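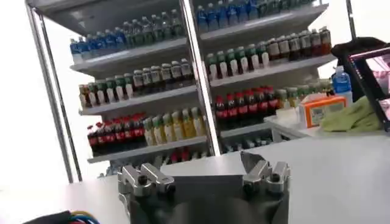 4 min read

Brennan Street Community Garden
Minutes of the May general meeting

Started at 6:40 p.m. in the back room at Drisham Hall. Asabe Obi chaired and also took these notes, so please forgive any shorthand. Great turnout! We ran out of chairs and a few people sat along the windowsill.

Minutes of the last meeting
Read and accepted with one fix. The plot that changed hands over the winter was plot 17, by the water tank, and I had written it down as plot 11. The folks in plot 11 would like everyone to know they are staying put.

Money
We have $1,006 in the account after paying for the new hose reels and the spring load of compost. Plot fees are in from everyone except two households, and both have been in touch. The seed swap brought in $300, the best we've ever done (thank you to whoever made the lemon bars, they sold out before the seeds did).
Agreed: keep plot fees at $40 for next season.

Compost
The hot pile is working beautifully and smells like a forest floor. Please keep chopping things up before they go in. Whole corn stalks and squash vines take forever and jam the fork. No cooked food, no citrus in big amounts, no "compostable" cups. We had a good long talk about the cups. A couple of people have had luck with them at home, but our pile does not get hot enough for long enough, and we keep picking out the rims in the fall.
Agreed: a bigger sign by bay 2, with drawings.

Water
The tap by the north gate drips again. Lumeo Plumbing came out last year and replaced the washer, and they think the valve itself is worn. They'll quote us for a new one. Until then, turn it hand tight and no further, please.
The rain barrels filled up twice in April, which is wonderful. There was a request to raise the small one on blocks so a watering can fits under the spout. Everyone liked this and the blocks are already behind the shed.

Tomatoes
This took up a good part of the evening and I loved every minute. Seedlings are ready and there are far more than we planned for. Varieties on the bench: a yellow cherry, a plum type for sauce, and the striped one from last year with the name that has been lost. If you remember what it's called, write it on the shed door! It was sweet, split in the rain, and kept going until frost.
Please wait to plant out until nights have been above fifty for a full week. Hardening off goes outside the shed, in the shade first, with a bit more sun each day.
There was a friendly disagreement over pinching out side shoots. We are going to try it both ways in the shared bed, pinched on the left and unpinched on the right, and weigh what comes off each side. I can't wait to see this one.

Slugs
Bad this year. Beer traps, boards turned over in the morning, and going out with a flashlight all have their fans. No pellets of any kind, as in the garden rules. The frogs are back in the little pond and we'd like them to stay.

Wirkholm bed
The long raised bed on the Wirkholm Avenue side is rotting out at the corners. Options are to patch it with brackets or rebuild the whole thing. A show of hands favored rebuilding after the peas are done, with a work party in July. Bring a drill if you have one. We need a price for untreated boards before we spend anything.
Action: Asabe to get the price and bring it to the next meeting.

Open garden day
We're going ahead! Gates open at 10 a.m. and close at 2 p.m. Kids' planting table by the pond, herb bundles for sale, tours whenever a group gathers. The salsa contest is on again. Last year's winner has promised a new recipe and would not say a word more about it. We still need a shade tent, a cash box with a key, and bakers.

Any other business
Somebody left a very nice pair of green handled pruners in the wheelbarrow. They're on the hook inside the shed.
The gate code changes at the end of the month. It will go out by email and will not be posted on the board.
Could we grow hops up the back fence? Lots of interest, some worry about them taking over. Held for next time.

Closed at 8:15 p.m. Leftover basil starts are on the table by the door.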